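Clovard Tabletop Objects: data card

Version 3
Maintained by Ludivine Huet, Grederley

Summary

Clovard is a set of short recordings of small household things on a wooden table. The things are cups, balls, cloths and a wire stand. They are picked up, moved, put down again and sometimes put inside one another. This card lists what is in the set, how the objects were chosen and named, and what to watch for if you plan to use the labels.

The set has 800 recordings in 11 folders, one folder per task. Every folder has its own notes.txt, which should be read first where it disagrees with this card.

The table

All recordings use the same table. The top is light wood in a butcher-block pattern, made of strips in several shades, so the colour under an object changes from one strip to the next. We left it bare. An earlier version had a plain white sheet over the wood and the cups looked much clearer, but the sheet crept whenever a cloth was dragged across it, and those recordings were dropped.

The wood was wiped down at the start of each session with a barely damp cloth. There are a few marks in the surface that stay in the same place all the way through. Please don't label them as crumbs.

The objects

Cups. There are green ones and clear ones, all plastic. The green is a light mint and lets a little light through. In the label files it is cup_green, and this name covers every green cup in the set, whichever supplier it came from. We bought the first lot from Chiriac and the rest from Plukbridge when those ran out. The two lots differ slightly in height, and heights are given in objects.csv.

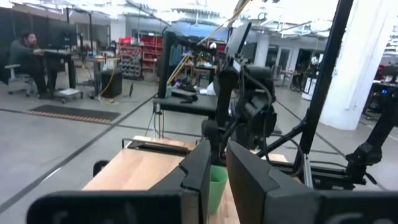 Green cup (cup_green) on the wooden top.

Clear cups are cup_clear. They are harder to find by eye against the wood, and whoever labels them should step through the recording slowly and look for the rim. Outlines for clear cups were drawn twice by different people, and where the two disagreed the wider outline was kept.

Balls. Labelled ball_green and ball_other. Only the green ball appears in the lifting tasks.

Cloths. Labelled cloth. Colour is not part of the label. A cloth may be flat, folded or crumpled, and this goes in the state column. We use "crumpled" for anything without at least one straight folded edge. Corners are not marked on crumpled cloths.

Stand. A thin wire stand, labelled stand_wire. It is easy to miss from some angles. Label the whole outline, including the leg, even when something passes in front of it.

Things left on the table

A recording may show objects that have nothing to do with its task. A cup can stand near the edge while a ball is being lifted, and a cloth can lie to one side. These are labelled in the same way as everything else, with the role column set to "other". In version 2 they were left out of the files, and several people wrote to ask where they had gone.

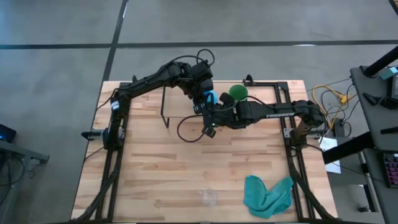 Page last changed: November, by L. Huet

In a lifting task, the ball counts as "held" from the moment it clears the wood to the moment it touches down on anything, be it the table, the cloth or the inside of a cup. A ball that is rolling is "moving". If you can't tell whether there is a gap under it, use "unsure" and move on.

Files

objects.csv: one line per object, with name, colour, height and width
labels/: outlines and states, one file per recording
tasks/: the 11 task folders
notes.txt: in each task folder, written on the day

Sizes are in millimetres. Times are in seconds from the start of the recording.

Known problems

In 15 recordings the clear cup was labelled late, so it is missing from the first few seconds. They are listed in labels/late.txt.

Teal cloths were entered as "blue" in some of the older notes and "green" in others. The label files are not affected.

The folder called stack_cups_b has two notes files. Use the longer one.

Room light varies. Morning sessions have more glare on the cups than afternoon ones, and we have not tried to correct for it.

Corrections

Send corrections to Ludivine Huet at the Grederley office, giving the folder name, the recording number and the time in seconds. Changes to object names are held back until the next version, so that existing scripts keep working.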